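Pirnudcombe library to close for 3 weeks while reading room is refitted

28 May 2018

Pirnudcombe library will shut its doors in June for 3 weeks so that the main reading room can be refitted. The lending desk, the children's corner and the public computers will all be out of use during the work.

The building last had new furniture 30 years ago. Several of the old tables have been mended more than once, and the carpet by the entrance has been taped down since the winter. The heating pipes under the windows will be boxed in at the same time, and the lights above the shelves will be replaced.

Local joinery firm Mivard has been given the job of making the new tables and fitting the shelving. The room will have 38 seats when it opens again, including a row of single desks along the north wall for people who want to work on their own. Sockets for laptops will be fitted at the single desks only.

Pale wood has been chosen for the tabletops after readers were asked for their views in the spring. Nearly 80 people filled in the form left at the desk. Most asked for a lighter room and bigger tables, and a good number wanted somewhere to put down a wet umbrella. A stand will go in the porch.
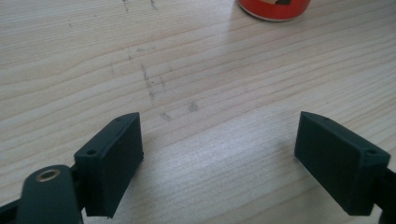

A light wooden tabletop with long, fine grain.

The old tables will be offered to village groups first. Any that are left will be sold from the car park behind the library on the morning the work begins. Buyers will need to take them away the same day, and the library cannot deliver.

Books already on loan will not be due back until after the library opens again, and no fines will be charged for the time it is closed. Anyone who would like to return books sooner can use the drop box at Standia, the stationery shop opposite the bus stop, during shop hours. Requests made online will be held until the desk is open again.

The mobile library will stop outside the village hall once a week during the closure. It will carry large print books and a small choice of talking books, but it cannot print documents or take payments. Times will be put up in the hall window and on the library door.

The Saturday story session moves to the hall's back room and will start at its usual time. The local history group will not meet until the work is finished. Its map collection, including the Boutros papers, is being packed away and cannot be seen before then.

The side path to the surgery will stay open throughout, though the cycle rack beside it will be moved to the front of the building.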